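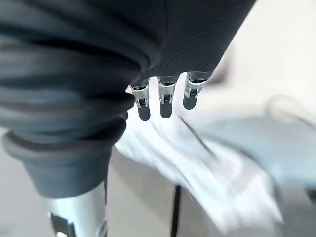
3.2 Picking the comparison stars

I'll admit that this part took me far longer than the observing did. We wanted a clean light curve for the variable star we call Muner, and for that you need steady neighbors to measure it against. I started with 688 stars in the field, threw out everything too close to the edge of the detector, and then spent most of December staring at the rest (with a lot of coffee!). Svetozár Šťastný wrote the Oretti script that flags stars whose brightness wanders from night to night, and it left us with 71.

Seventy-one was still too many for my taste, so I kept only the ones close to Muner in color. That got us down to 19. Figure 4 shows their scatter over nine nights at Piravport, and you can see how flat most of them are. Two get noisier on the last night, when thin cloud came through, but I left them in and gave them less weight.

Figure 4. Nightly scatter of the 19 comparison stars, in magnitudes, sorted from brightest to faintest.

We also tried the Ó Néill weighting, which favors the bright stars more heavily. The period of Muner came out the same either way, so I stuck with the simpler one for everything in Section 4.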